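# Gredodus Two-Arm Bench

*Sold and serviced by Kandpal. Page updated July 20, 2024.*

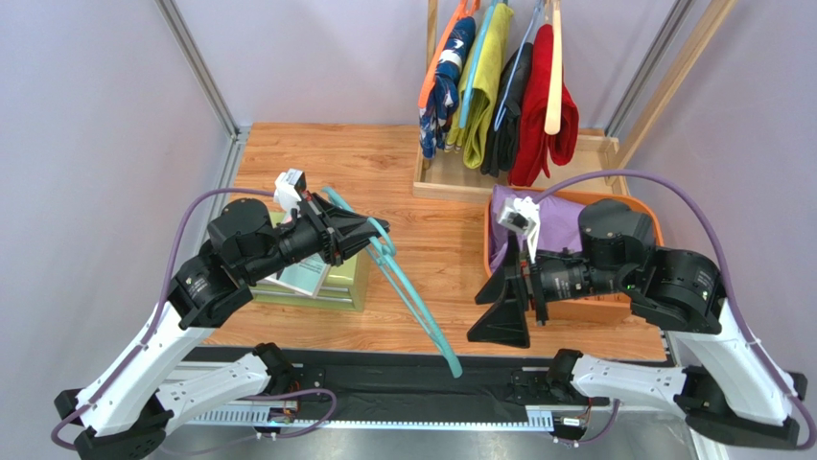

Hanging up a shirt is a two-handed job, and most of the questions we get about the Gredodus bench come down to whether it has learned to be two-handed yet. Sort of. It has two arms, two grippers and a wrist camera on each, and it will pick up an empty hanger with one side while the other goes looking for the garment. Keeping hold of a teal plastic hanger on a slant, with the cloth still crumpled in the basket, is a fair portrait of the state of the art. The hanger was the easy part. A red garment on the rack has a loose fold down one side, and any aunt would pull it straight on her way past. The bench doesn't have that reflex, and we don't sell it as an add-on.

If you're after a machine that empties the dryer while you're at work, please keep your money and check back with us in a few years. If you run a test kitchen for chores, a teaching lab, a small repair shop or a laundry with a patient owner, read on.

## What you get

- 2 arms, left and right, on a front mounting rail
- Prorkska open-frame grippers, fitted and aligned
- A wrist camera for each arm, with cables and spare clips
- Tabletop and surround, supplied flat and assembled on site by us
- Controller, emergency stop and a mains lead with the plug for your country
- The Rullby practice kit, if you tick the box (see below)

You supply the floor, the power point and the laundry.

## Specifications

| | |
|---|---|
| Working width of bench | 810 mm |
| Power | Standard household circuit |
| Time to hang one T-shirt | Roughly 90 seconds, on a good shirt |
| Time for you to hang one T-shirt | You know this already |
| Warranty | 2 years, parts and labour |
| Colour | White and black |

The T-shirt time was measured with cotton shirts, one at a time, laid out flat beforehand. Laying them out flat took a person. We've left that out of the table and put it in this sentence, where you'll find it if you read equipment pages properly.

## Jobs it's good at

**Moving light, stiff things from one spot to another.** Hangers, boxes, books, lids, trays. If the object keeps its shape when you lift it, the bench is content to lift it all day. It doesn't get bored and doesn't put the radio on.

**Sorting by colour.** Bright things on a plain table suit it best. Navy and black socks under a yellow bulb will defeat it, as they defeat the rest of us.

**Repeating a job exactly.** On a shop floor this is worth more than cleverness. One customer uses theirs to load small parts into a tray with slots, the same tray every time, and has asked us to stop sending software updates that make it smarter.

**Waiting.** You can leave it paused with an arm in the air over lunch and it will be there when you get back. Use the Hold button for this. Stop lets the arms settle onto whatever is underneath.

## Jobs it can do if you help

**Hanging clothes.** It handles T-shirts and simple tops with wide necks. The usual failure is one shoulder on the hanger and the other draped over it like a guest leaving a party. You can correct this by hand while the bench is on Hold, and the controller will count it as a success unless you tell it otherwise. Tell it otherwise. Your numbers will be gloomier and much more useful.

**Taking cloth out of a basket.** One piece in a basket works well. With two pieces it generally brings up both. With a full load, it brings up a sleeve and whatever the sleeve is attached to, and you'll want somebody standing by.

**Folding.** Tea towels, yes. Pillowcases, yes, slowly. Fitted sheets are outside the operating envelope, and the manual has a page on it which we think was written with some feeling.

## Jobs it can't do

- Buttons, zips, hooks and anything with a drawstring
- Deciding whether a shirt is clean
- Glassware you're fond of
- Ironing (please don't ask again, our insurer reads the enquiry form)
- Finding the other sock

It also can't reach the floor. Anything that falls off the bench has left its world entirely, and the program will carry on as though it had been put away.

## The Rullby practice kit

Most labs begin by buying a robot and then spend a fortnight hunting for things to give it. The Rullby kit saves you the trip to the shops. It has a tabletop clothes rack, mixed hangers, a basket and 9 garments in plain colours, all of a size that fits the bench. We chose the garments for contrast and for being hard to love, so you won't mind what happens to them.

Wash them before the first session. New cloth has sizing in it that makes it stiff, and the bench will do beautifully for a week and then fall apart as the shirts soften. Several customers have rung us at that point believing they'd broken something.

Mixed hangers are deliberate too. Plastic ones are slim and easy to pinch. The thicker wooden sort needs the wide grip setting, found under Tools, then Gripper, then Advanced, then a second menu also called Gripper. We have raised this with Gredodus.

## Teaching it a job

You guide the arms through the task yourself, using the hand controllers, and the bench records what you did. Then you do it again. Then a good many more times, with the basket shifted a little to the left, the shirt the other way round, the blind up, the blind down. By the end of the afternoon you'll have a sore neck and strong views on the correct way to hold a hanger.

Some advice from our own setup days:

1. Clear the middle of the table. Keep boxes and books to the sides, where the arms can see them and leave them alone.
2. Keep both wrist cables slack enough to arch over the wrist. If one goes tight at full stretch, the clip is too far forward.
3. Have the same person teach one job from start to finish. Two people will have two ways of hanging a shirt, and the bench will average them.
4. Stop when you get tired. It learns sloppy as readily as it learns neat.

## Will it pay for itself?

In a home, no. We've done the sum several ways, including one where we charged a lawyer's hourly rate for the washing, and it still came out badly.

On a shop floor, it might. Customers who are pleased with theirs have one dull, light, well-lit job that never changes and a person nearby doing something else. Customers who've sent theirs back had seven jobs in mind and described them all as simple. If you can write yours on an index card, ring us. If you need to flip the card over, ring us anyway, but expect a longer call.

For teaching and research the question is different, and chores are a very good place to work. A shirt costs next to nothing, every student knows what a finished one looks like, and failure is harmless and easy to see from across the room.

## Delivery and setup

The bench arrives on a pallet in three cartons. Our technician assembles it, lines up the cameras and runs a hanger pick with each arm before leaving. Allow a full day, and a doorway that takes the longest carton. We'll send you the measurements with the quote. Please use a tape measure and don't go by memory; we have carried one back down a flight of stairs already and would like to keep that figure where it is.

Orders placed now ship in November. Demonstrations can be booked at our showroom, and you're welcome to bring a garment from home, provided it's dry and you can do without it for the afternoon.

**To order or ask a question:** use the enquiry form and choose "Gredodus bench" from the list. Spare Prorkska fingers, camera clips and Rullby refills are on the accessories page.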